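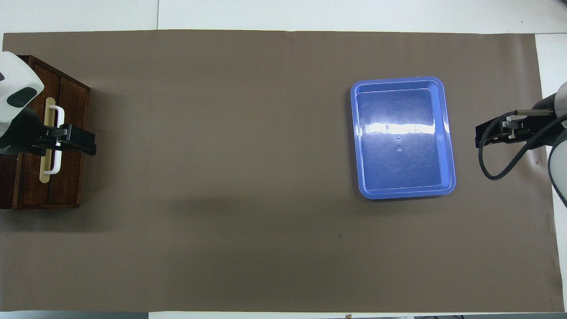 01/03/2020

The Skonditz open day began with coffee and a badge that wouldn't stick to wool. Sylvie Vachon took our group round and was very firm about the yellow line.

First stop was paper. Skonditz sells brown table covering by the sheet, and we heard why matte is better than shiny, at a length I hadn't thought possible. Creases, apparently, are the enemy. I put my elbow on one sample and made a new enemy.

Trays came next. The blue plastic ones with rounded corners are the firm's pride, sold in boxes of 100, and they do catch the light rather well. Someone asked whether they came in green. There was a pause. They come in blue.

Then handles — mounted on wooden cabinet fronts so that visitors could have a pull. I preferred the dark, reddish-brown wood and was told it costs more, as my preferences generally do.

Lunch was 2 sandwiches each, egg or egg. The next open day is in December, and Sylvie has the list.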